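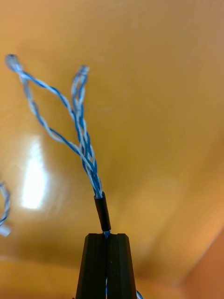
Workshop Tips: Wire Bundles, Lessons From an Open Day

Woden opened its Grumside shop to the public one afternoon in February, and I went for the free coffee. The coffee was bad. The wiring demonstration was good, and I came home with a page of notes I have been using at my own bench ever since. No robot arm required, which is lucky, as I priced one.

Twist your pairs first

Two loose wires will find a third and start a knot. Two twisted wires mostly keep to themselves. Pick two colors you can tell apart in bad light (blue and white is hard to beat), clamp one end in a vise, put the other in a drill chuck, and go slowly. I cut mine at 200 mm and lose up to 30 mm to the twist. The first time I used full speed and made a spring.

Grip close to the sleeve

Heat-shrink gives a bundle one place where it behaves like a single object. Hold it right by there and the rest more or less follows. Hold it by the far ends and you are walking several small dogs. The gripper at Woden took its wires just under a short black sleeve, fingers shut tight, and I have copied it shamelessly with a pair of flat-nose pliers.

Label before you need to

Put a label sleeve on the wire before you fit anything to the end that won't pass through it. I have typed that sentence because I have broken the rule 315 times. Print larger than seems dignified. Tiny sideways lettering is fine for people who already know what it says.

Lay bundles so they don't cross

Black and red side by side, green and yellow twisted together: lovely, until the next bundle has the same colors and lies over the first. Then every tug is a guess. Give each one its own strip of bench, or at least trace the wire back with a finger before you pull.

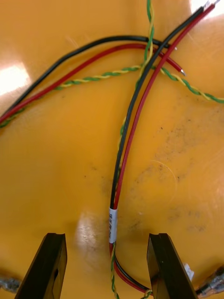 Wipe the bench

A bright, shiny surface shows wires beautifully and shows everything else too, specks and stray hairs included. A damp cloth before you start, a dry one after it. Tilt the lamp until the glare is off the part you're working on.

Things I didn't buy

The Sultness crimper, at 160 dollars. The Ogunleye bench mat, which was handsome and wider than my bench. I did take a second coffee for the drive.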